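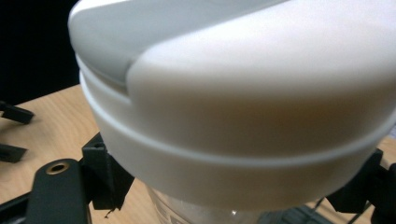

密封罐真的能让燕麦片更脆吗?——家庭干货储存小组课题报告

2025年2月17日 文/Brenda Sugden

打印本页 | 用电子邮件发送

选这个题目的起因很小。我们组四个人合租,厨房里各种带盖的罐子越买越多,理由都是“防潮”。可是去年6月最闷的那几天,罐子里的燕麦片照样发软,用夹子夹住的原包装袋里的那份,吃起来好像也没差多少。于是我们想弄清楚,花在罐子上的钱到底换来了什么。

先说文献。网上能找到的说法大多来自卖罐子的商家,口径出奇地一致:锁鲜、防潮、防虫。Fosavport的商品页写着“长效锁鲜”,可是长效是多长,在什么湿度下测的,跟什么比,一概没有。我给客服写过两次信,第一次收到一张优惠券,第二次没有回音。图书馆里关于谷物吸湿的教材倒是讲得很细,只是讲的都是粮仓,跟一个每天开三次盖的厨房罐子隔得很远。

一、做法

我们用了同一批买来的燕麦片,分成三组。甲组放进带翻盖的塑料罐,乙组放进旋盖玻璃罐,丙组留在原包装袋里,袋口折两折,用夹子夹紧。每份200克,全部放在厨房同一层架子上,离灶台较远的一头。实验持续60天。每天早上各组都打开一次,停留10秒再关上,模拟平常取用的情形。

称重用的是实验室借来的电子秤,每周一次。重量增加的部分我们当作吸进去的水分。另外请同班同学试吃打分,满分10分,试吃的人不知道哪一碗来自哪一组。一共收回90份有效评分表,有几张因为字迹看不清没有计入。

二、结果

旋盖玻璃罐增重最少,原包装袋最多,翻盖罐居中。这个顺序跟大家预想的一样,从第二周开始就没有变过。

口感打分就没有这么整齐了。玻璃罐组的平均分只比包装袋组高0.4分,翻盖罐组和包装袋组几乎分不开。有一位同学给三碗都打了7分,备注栏写的是“都是燕麦”。小组里有人想把这一张剔掉,我没有同意。

三、讨论

组内意见不太一致。Anton认为增重的差别已经足够说明密封罐有用,口感那一项样本杂,可以放到附录里。我不同意。买罐子的人要的是脆不脆,秤上多出来的那一点水分,吃的人如果尝不出来,对他来说意义就很有限。反过来,我也不敢说罐子没用。60天对一包燕麦来说已经偏长,可是我们做实验的时候暖气开着,屋里很干,换到梅雨季节,结果可能完全是另一个样子。

还有一个问题是开盖的时间。10秒是我们随手定的,真实的早晨里,盖子忘了合上、敞到中午的事并不少见。如果这种情况占多数,那么盖子的密封性能好坏就排不到前面去,倒是包装袋上的夹子,因为不夹就会撒,反而人人都记得。这一点只是猜测,我们没有数据。

至于防虫,三组都没有发现虫子,所以什么也证明不了。我在一些博客里看到有人拿同样的结果写成“亲测防虫”,实在不能算数。

四、费用

三组容器和燕麦加上试吃用的纸碗、勺子,总共花了654元,其中大半是罐子。Pilkington老师在中期检查时问过我们,如果把这笔钱全拿去买小包装的燕麦,是不是也能解决受潮的问题。我们当时答不上来,现在也只能说很有可能。小包装垃圾更多,这笔账要另外算。

五、不足之处

每组只有一个容器,没有重复样本,任何一个罐子本身有瑕疵都会影响结果。厨房湿度没有连续记录,只在称重那天看一眼湿度计。试吃的都是学生,而且是在上午课间吃的,饿的时候打分恐怕偏高。

如果下一届的同学愿意接着做,建议每组至少放五个容器,并且把饼干也加进来,饼干变软比燕麦容易察觉得多。原始记录存在Plodine实验楼二层的资料柜里,文件夹标着“干货”,称重表第三页有一处涂改,是抄写时写错了行,旁边有签名。

最后更新:提交中期检查意见后修订

打印本页 | 用电子邮件发送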